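Reducing Water Use in Shared Laboratory Cleaning
Final report, Environmental Management Project
Submitted by Danylo Vakulenko and Blandine Barbier
Supervisor: Mireille Lefèvre

3. Findings

The project examined how rinse water is used in the teaching laboratories of the Grotitz building and whether the volume could be lowered without changing the cleaning standard set by the department. Records were kept in April at 4 sinks, two on each floor. Students entered the reason for each rinse and the running time of the tap on a sheet fixed beside the basin.

Most of the water was used before any washing began. Taps were commonly left open while glassware was carried over from the benches, and the colour-coded bins for soiled items stood on the far side of the room. Moving the bins next to the sinks was the measure favoured by the laboratory supervisor, Detlef Oltmanns, and it required no purchase.

A second source of waste was the rinsing of items that had held only tap water. The current rule makes no distinction between these and items that had held reagents. 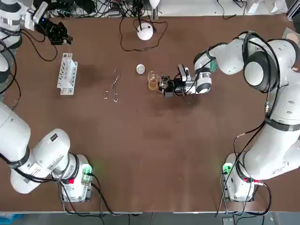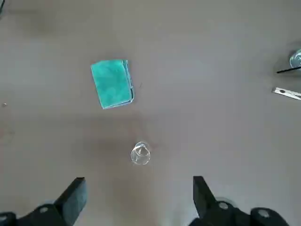

Bench cleaning was outside the original scope, but it was raised often enough in student comments to be reported. The written procedure calls for benches to be flushed with a wash bottle and dried with paper towel. A folded microfibre cloth, such as the teal one in the second photograph, could replace the paper at most stations if a laundering arrangement were organised. The authors did not test this and make no estimate of the savings.

4. Recommendations

It is recommended that the bins be relocated before the next term, that the rinsing rule be rewritten to separate water-only glassware, and that the log sheets be kept in use at all 4 sinks. Flow limiters should be considered once the results of the first two measures are known.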